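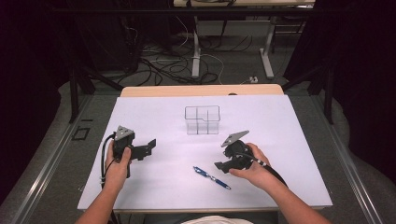
Keeping Small Hardware in Use: Household Storage of Screws, Hinges and Fittings in Pastwood

Project Report, Department of Design and Materials
Submitted by Akosua Ofori and Gwilym Morgan
9/29/20

1. Background

Most households in Pastwood own a quantity of small metal and plastic hardware that is left over from furniture, repairs and earlier tenancies. Screws, shelf pins, hinges, picture hooks and cable clips are kept in jars, drawers and envelopes, often for many years. The town's recycling center on Prolitz Road accepts such items as mixed scrap but has no means of returning them to use.

The project asked how residents store these items, whether they can find them when they are needed, and what form of storage would make reuse more likely. It was carried out as the second-year group project and was limited to privately rented and owner-occupied homes within the town boundary. Workshops, garages run as businesses and student residences were left out.

2. Method

A printed questionnaire was delivered to 2,000 addresses in August. It contained eight questions and a space for comments, and could be returned by mail or dropped at the public library. In all, 333 completed forms were received. Forms with more than two blank answers were treated as incomplete and were not included in that figure.

A further 60 residents agreed to a short interview by telephone. The interviewer asked each resident to recall the last small repair made in the home, where the parts for it came from, and how long the search took. Notes were typed on the same day and checked by the other member of the group. No recordings were kept.

The questionnaire was drafted by Ms. Ofori and tested on the Yan Street tenants' association before printing. As a result of this test, the word "fixings" was replaced with "screws and small parts," which more of the tenants understood.

3. Findings

3.1 Storage

The most common answer was a single mixed container, usually a food jar or a cookie tin. Divided boxes were less common and were found mainly in homes where one person did most of the repairs. Several respondents kept parts in the bag they were sold in, taped to the back or underside of the furniture concerned. This practice had not been foreseen when the questionnaire was written and appears only in the comments.

Respondents with see-through containers were more likely to say that they knew what they owned. Respondents with tins often reported that they emptied the whole tin onto a table or a newspaper, and some stated that they had stopped doing so and now bought new parts each time.

3.2 Labeling

Few containers were labeled. Where labels were used, they tended to name the object the part came from ("crib," "bathroom cabinet") and gave no size or thread. Such labels are of little help to a person who did not take the object apart. They were nevertheless valued by the residents interviewed, several of whom said that they would not part with the contents.

3.3 Purchase of new parts

Interviewees commonly reported buying a full pack in order to use one or two pieces. The Clomance hardware store, which is the only one within walking distance of the town center, sells most screws in sealed packs. Its manager allowed the group to examine the shelf layout but asked that sales information not be published.

4. Limits of the Study

Persons who return a questionnaire about screws are likely to be interested in repair, and the results should be read with this in mind. Apartments without a mail slot at street level were missed on the first delivery and received their forms a week late. The interviews relied on memory. Mr. Morgan's attempt to time searches in person was dropped when home visits could not be approved.

5. Recommendations

The group recommends that the recycling center set aside one shelf for sorted hardware, arranged by length and head type, in shallow trays with clear lids. Unsorted jars should be accepted but kept apart until they have been gone through. A printed sizing card, at actual scale, should be offered at the library desk.

The full question list and the coding sheet are held in the department office and may be requested by later project groups.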